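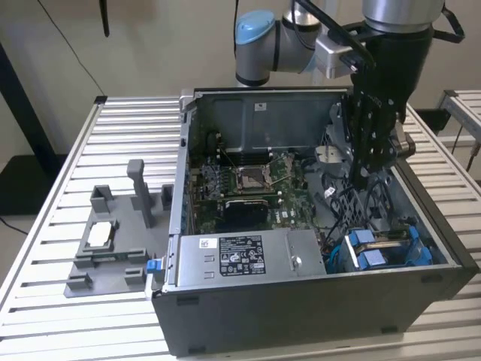 Robots and fiddly chores

I get asked a lot whether a machine can do the odd jobs yet, at home or on the shop floor, and my usual reply is "which job?" This entry is my attempt at a longer reply. I've kept it in everyday words, and I've leaned on the chore I know best, which is taking apart old desktop computers (I did it by hand for years at a small repair and resale shop called Kilta, and my thumbs still remember it!).

What counts as a chore

I use the word loosely. Folding towels is a chore, so is loading a dishwasher, and so is stripping a retired office PC down to its parts. What they share is that a person learns them in an afternoon and then does them half asleep. A factory robot welding the same seam all day is a different animal, as the seam is always where it was yesterday. Towels aren't like that, and old computers are only a little like that.

Shamim Rizvi, who taught me the trade, used to sort chores by how much you need to look and how much you need to feel. Sweeping is mostly looking. Getting a stubborn connector off a board is nearly all feeling, with your eyes shut if that helps. Robots have been getting better at the first kind for a long time and the second kind is where I still see them struggle.

Why desktop computers make a good test

A desktop tower is a nice middle case. Lay it on its side, take off the panel, and you have a board, a power supply and the drives all facing up at you, which is about as friendly as a machine's insides ever get. Makers have also done a good deal of the work already. Plenty of office towers hold their drives in colored plastic carriers, and on the Dell ones I'm used to, blue is the color that tells you where to put your fingers. A robot can use that hint just as well as I can.

Then come the bad parts. Cables flop about and never lie the same way twice. A caddy has to be squeezed with just enough force and pulled straight, and if you pull at a slant it binds and you start swearing. There isn't much room beside the drives either, so a big wrist coming down from above has to pick its angle carefully. My own hand barely fits in some of them.

Shops that try this usually set the tower down in the same spot each time, on a slatted metal bench or something like it, and keep a fixture next to it for the loose parts. I'm a big fan of fixtures. A printed block with the right slots in it saves more trouble than a smarter arm, in my opinion, and it costs next to nothing.

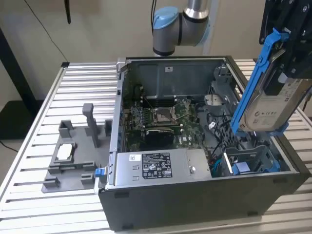

Handling the drive

With a hard drive in its caddy, the gripper has a decent thing to hold: flat sides, stiff rails, a known size. Of all the steps in a teardown I'd call this the one closest to being ready for machines. The heatsink comes next on my list, and the memory after that (small clips, thin edges, easy to crack). Cables I would leave to people for now.

Putting a drive back in is harder than getting it out. Going out, a small error in angle mostly sorts itself as the caddy comes free. Going in, the same error means you are pushing plastic against metal, and an arm that can't feel the difference will keep pushing. I've broken rails that way myself, so I can't be too smug about it.

Speed and cost

At Kilta a good worker could strip a tower in 6 minutes, and I once went through 40 of them in a long shift, though I wouldn't want to do it again. I'd be happy with an arm that took 20 minutes per tower, provided it could be left alone. That last bit is what matters to a small shop. If somebody has to stand by to free a snagged cable, you have paid for a robot and you're still paying for the somebody.

At home

Nele Rathjen, my old bench partner, likes to say her kitchen is worse than any computer, and I agree with her. Every tower of one model is built alike, but no two kitchen drawers are. You can't put a fixture under everything you own either. So my guess, for what it's worth, is that narrow jobs in shops will go first, with the drive and the power supply ahead of the wiring, and the towels will stay with us for a good while yet.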